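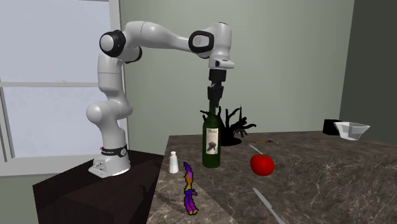
The wine bottle is a glass container made to hold, ship and age wine. Most have a flat or slightly hollow base, a body, a shoulder and a narrow neck closed with a cork or a screw cap. The glass is very often dark green, as on the bottle standing on the marbled countertop, though brown, pale green and clear glass are also used. A paper label on the body, here a cream-colored one with a dark illustration and a short line of lettering, tells the buyer what the bottle holds. The standard size in most countries is 750 milliliters.

Home | Drinks | Glass and Pottery | Trades | Index

Monday, July 2, 2018
By the Firnus Reference staff

History

Wine was stored in clay jars, skins and wooden barrels long before glass was strong enough for the job. Early glass bottles were thin and broke easily, so they were used at the table to serve wine drawn from a barrel. In the town of Makance a cellar list from 1548 names glass flasks among the serving ware and puts all the stored wine under casks.

Stronger bottles came in the 17th century, when English glassmakers began to use coal-fired furnaces. The hotter fire gave a thicker, heavier glass, and the smoke and impurities turned it dark. These first bottles had round bodies and short necks and could not be laid down on their sides. Over the following century the body grew taller and straighter. A bottle lying flat keeps its cork damp and takes up little room, and the habit of aging wine in bottles spread along with the new shape.

Shapes

Many wine regions have a bottle shape of their own, and winemakers elsewhere tend to copy the shape that goes with their grape.

The Bordeaux bottle has straight sides and high, square shoulders. It is used for cabernet sauvignon, merlot and many blends.

The Burgundy bottle is wider, with shoulders that slope gently into the neck. Pinot noir and chardonnay are usually sold in it.

The flute or hock bottle is tall and slim with almost no shoulder. It is tied to riesling and other wines of Germany and Alsace.

Sparkling wine is put in a heavier bottle of the sloping kind, with thick walls and a deep hollow in the base. The pressure inside can be several times that of the outside air.

Color of the glass

Light harms wine. Sunlight and some kinds of indoor lighting can give it a smell like wet cardboard or cooked cabbage, a fault known as light strike. Brown glass blocks the most harmful light, dark green blocks a fair amount, and clear glass blocks very little. Green remains common mainly out of custom. Rosé and many sweet white wines are sold in clear glass to show their color, and these are best kept in a box or a dark cupboard.

The punt

The hollow in the base is called the punt. In hand-blown bottles it kept the rough spot left by the glassmaker's rod from scratching the table. It also helps the bottle stand steady. A deep punt is often taken as a sign of good wine - there is no firm link between the two.

Closures

Natural cork was the usual closure for most of the bottle's history. Complaints about cork taint led many producers to try other stoppers, and by 2000 screw caps were gaining ground in Australia and New Zealand. The Rutherford cellar at Makance bottled its first white wine under screw cap that year and kept cork for its reds. Molded plastic stoppers, such as the Tretex plug, are mostly used for wines meant to be drunk young.

Reuse and recycling

Glass can be melted and reshaped many times without losing strength. Washing and refilling uses less energy than melting, but it depends on bottles of one shape coming back in good order. Labels put on with strong glue are a common trouble for washing plants.

Comments (3)

cellarstairs: Good article. The part on hock bottles could mention that they don't fit a lot of store-bought racks. Mine slide right through.

mdw_glass: Brown blocks more than green, yes, but thickness matters too. Might be worth a line.

plumtree: Does anyone know how to get old labels off in one piece? Hot water did nothing for me.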